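Tatdale Parish Records Transcription Set

Release 2, May 25, 2018

Summary

The Tatdale set contains line-by-line transcriptions of baptism, marriage and burial registers held by the Rawat Local History Library. It is intended for family historians, students of naming customs and anyone who studies the movement of households between the valley farms and the town of Nokasberg. The release holds more than 2000 entries in 12 files.

Contents

Each file covers one register. Columns are separated by tabs and appear in the same order throughout: register code, page, entry, surname, given name, event, date as written, date in modern form, place, remarks. Text is stored as UTF-8.

Transcription rules

Spelling is kept as found in the register. Abbreviated given names are not expanded. Where a word cannot be read, the transcriber enters a question mark in square brackets. Additions made in a later hand are placed in the remarks column and marked "later".

Known limitations

The second marriage register lacks its final 25 pages. Burials of infants were entered irregularly before the register was ruled into columns, and counts drawn from that period should be used with care. Place names on the Ralell side of the river have not been matched to a modern gazetteer.

Working papers

Transcribers worked from printed copies, stapled by register page and kept in folders under the register code. The folders may be consulted at the library on request.
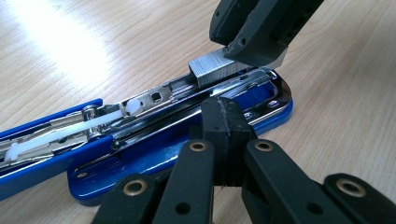
Vaughan Pryor

Corrections

Please report errors by register code, page and entry. Accepted corrections are entered in the next release, planned for November, and listed in the file CHANGES.

Terms of use

The transcriptions may be copied and reused for any purpose, provided that the library is credited. Images of the registers are not part of this release.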